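Section 6. Comparing Finger Sets on the Two-Arm Bench

By now you should have both arms bolted down, powered, and homed as described in the earlier sections, and you have probably noticed that the Semusetti controller lets you store more than one gripper profile per arm. Many people skip past that and run whatever was loaded at the factory. You'll get a perfectly decent grip that way, but if you have an afternoon to spare (two, if you are the careful sort), we'd love for you to try both finger sets side by side before you settle on one. The Cotomier fingers are the narrower pair and the Pridiler fingers are the broader pair, and they feel quite different once you start picking things up with them.

What you will need

A pen, a plain paper cup, the finger set you are not currently using, the 2 mm hex key from the accessory pouch, and something to write your results on. Any ordinary pen will do, as long as it isn't one you're fond of.

Before you start

CAUTION: Put the arm in Hold and wait for the controller to confirm it before you put your hand near the fingers. Hold keeps the arm joints still but it does not lock the jaw, so keep your fingertips out of the gap while you are working on the screws.

Changing the fingers

1. Open the jaw all the way from the Gripper page.
2. Put the arm in Hold.
3. Back out the finger screws a little at a time, going from one side to the other. They are small and they roll, so lay a cloth underneath if you can.
4. Slide the old fingers off and the new ones on. They should seat with no wiggle at all. If there is wiggle, take them off and try again before you reach for the hex key.
5. Tighten the screws until snug, and then stop. Please don't lean on the key.
6. On the Gripper page, choose the matching profile and press Learn Travel. The jaw will open and close slowly on its own for a bit, so let it finish.

Note: If Learn Travel ends with code 38, the profile and the fingers don't match. Nothing is broken. Pick the other profile and run it again.

Running the comparison

7. Set the grip force to 19 on the controller's scale. We like this as a starting place for light things.
8. Take the pen first. Bring the jaw in slowly, close on the barrel, lift it clear of the table, and tilt the wrist a few degrees each way. Watch whether the barrel turns in the grip.
9. Move on to the cup. Stand it upright and come in toward the rim from the side, with your speed turned well down. Paper gives very easily, and a dent is as useful a result as a clean lift, so write it down either way.
10. Repeat the pen and the cup ten times each, then swap fingers and go again with the same force, the same speed, and the same starting points. It's tempting to nudge the force up halfway through, and then the two sets of numbers can't be compared.

Note: Park the arm you aren't testing well out to its own side with the jaw open. The Xenos viewer will still show it, and that's fine. 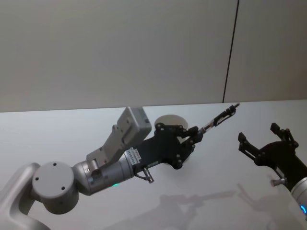
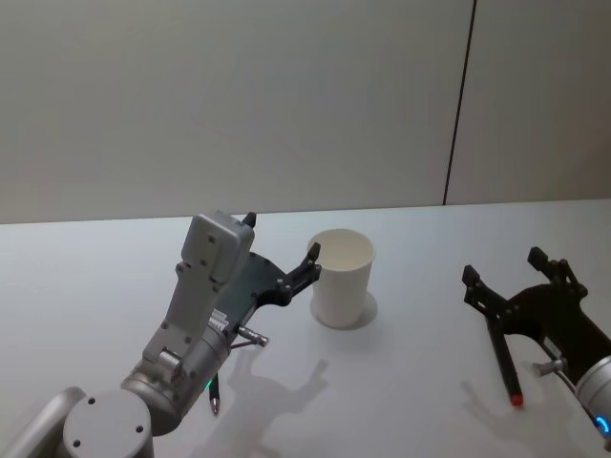 Pen and cup trials, with the second arm off to the right.

Reader comments on this section

Myrto Sarantis: Could you add a line to step 10 about saving the first set of results before you swap? I ran all my pen and cup trials with the narrow fingers, changed over, pressed Learn Travel, and the trial log started fresh. I had most of it on paper, thank goodness, but the force readings were gone. Also, code 38 came up for me with the right profile selected, and it went away once I reseated the left finger, so it may be worth mentioning that too.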